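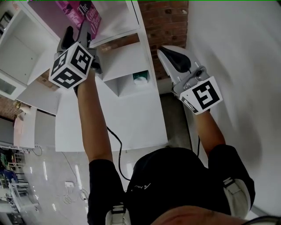

August, trip planning notebook, bench 2

Picking up where the last entry stopped. The question on the board is still the same: if a family gives us their dates, their budget and a rough idea of what they like, can the planner hand back a trip they would take, with the travel days worked out properly? The last build could do the hotels. It could not do the travel days.

Start 8:40. Pulled the Stedus build and loaded the test requests again. There are 319 requests in the set. I had meant to trim the duplicates first but left them in so the results line up with the July sheet.

What a request looks like, for anyone coming to this cold: a household (adults, children, ages), a home town, a window of dates, a top price, and a free text box. Most people write two or three lines in the box. A few write a page. The long ones are the most useful because they say what went wrong on the last vacation.

Run 1, no changes. 124 of the 319 plans came back with at least one travel day that I would not accept for my own family. Same number as July, so the build is behaving and I have not broken anything by moving it to the new machine.

Sorted the bad ones by hand. It took until lunch. The groups:

Arrivals after the front desk closes. Biggest group by a good margin. The planner knows the flight lands at 9:50 pm and knows the desk closes at 11, and it thinks that leaves over an hour. It does not count bags, the rental car line, or the drive. With two kids under six you are not at the desk by 11.

Checkout to flight gap. Checkout at 10, flight at 7 in the evening, nothing in between and nowhere to leave the bags. On paper there is no fault. In practice it is nine hours in a parking lot.

Connections under an hour with children. The airline will sell it. We should not suggest it.

Long drive on the first day. Land at noon, drive five hours, arrive at dinner time with no food in the rental. The planner treats driving time as free.

Home the night before work. I put these in as bad and Prodromos Tsolakis disagreed when he came by at 1. His point is that people with limited days off will pick the late Sunday return every time, and if we take it away they will book it somewhere else. My point is that we don't have to take it away, we can show it second. We left it there. I have marked these separately on the sheet so either count can be used.

Run 2, 2:15 pm. Added a buffer table. Values as entered:

Landing to curb, carry-on only, no children: 35 min
Landing to curb, checked bags: 50 min
Add for each child under six: 10 min
Rental car counter, daytime: 30 min
Rental car counter, after 8 pm: 45 min
First stop for groceries if the place has a kitchen: 40 min

These come from our own trips and from the call notes. They are not measured. If anybody has better numbers, write them in the margin with your initials and I will rerun it.

The late arrival group mostly cleared. The planner now either moves to an earlier flight or picks a first night near the airport and starts the main booking a day later. That second fix is a good one and I didn't ask for it. It does push the price up, and in a few of the plans it went over the family's limit. The planner showed it anyway with no warning. Needs a flag.

The checkout gap group did not move at all, as expected. Buffers don't help there. What it needs is something to do in the gap that allows luggage, or a late checkout, or a different flight. Late checkout is the cheap answer. We don't hold that field for most hotels. Hirent has it in their feed but only for their own rentals, and there it is mostly "ask the owner."

Looked at three Hirent plans closely while I was in there.

Request 41. Family of five, one week at the lake, driving from home. Plan was fine. It put the grocery stop in the last town before the turnoff, and from the map there is not much after it. Kept as a good case.

Request 88. Two adults and a grandmother who uses a cane. The free text says "no stairs if possible." The plan picked a second floor unit. The listing has the floor number but says nothing about an elevator, and the planner took no mention of stairs to mean no stairs. This is a bad one. Any listing with a floor above the first and no elevator field should be treated as having stairs until we hear otherwise. Changed the rule at 3:05 and reran only this request. It now offers a ground floor unit two streets back from the water, 595 for the stay, under their limit.

Request 203. Couple with a baby, asked for a crib. The listing says "crib available." The plan says "crib included." Those are different things and the parents will find out at bedtime. Wording fix, passed to whoever owns the text templates now.

Note on the free text box. I read 50 of them straight through this afternoon to see what the planner is missing. Things people write that we have no field for:

"We need one day with nothing on it." This or something close to it comes up a lot. The planner fills every day because an empty day scores zero. It should score as something.

"My husband has to take one call." Needs a morning in the room with a door that shuts. A studio won't work.

"Last time we spent the whole first day unpacking and fighting." No fix from us, but the planner could at least keep day one light.

"The kids want the pool, we don't care about the rest." Then stop selling them museums.

"Not sure I can get the time off." This is more common than I thought, and those people are still filling in a long form. They should see the refund date right at the top of the plan. At the moment it is on the last page under the parking details.

The refund date is an easy change. I mocked it up on paper and taped it to the facing page. One line under the trip title: cancel by this date, get this much back. Where there are several bookings with different dates, show the earliest one first.

Run 3, 4:20 pm. Buffer table plus the stairs rule plus a small score for one open day per trip of five days or longer. It finished, but it was slow, close to twice as long as run 2. I think the open day rule makes it try every day as the empty one. There is no need for that. Day three or day four would cover nearly everyone.

Results for run 3 are not sorted yet. I spot checked the first page. Open days show up where they should. One plan put the open day on the day of the return flight, which should not count. Added to the list.

Phetsri called at 4:45 about the ferry times. They are changing over to the fall schedule and will send both, summer and fall, in one file. We need to be sure we read the start and end dates on each block, because last year we read only the first block and sent people to a boat that had stopped running for the season. I asked for the file in the same layout as before. They said yes. I will believe it when it opens.

Things that did not get done: the Grumeck listings. They still come in with check-in times in the local zone and check-out times in ours. I have a patch half written in the scratch folder. Please don't run it, it shifts both.

To do, in the order I would do it:

1. Flag any plan that goes over the price limit after a fix.
2. Sort run 3 by the same groups as run 1.
3. Limit the open day to the middle of the trip and never a flight day.
4. Refund date under the title.
5. Grumeck time zones.
6. Ask Prodromos for the call notes from spring. He thinks there were a lot of complaints about the checkout gap and I would like to see how people said they handled it.
7. Check whether the train requests use the buffer table. I think they do, and they shouldn't, at least not the landing rows.

Left the machine on with run 3 loaded. Sheet is saved under the bench folder with the July one beside it. The printout in the tray is run 2, so don't use it for run 3 counts.

5:30, stopped.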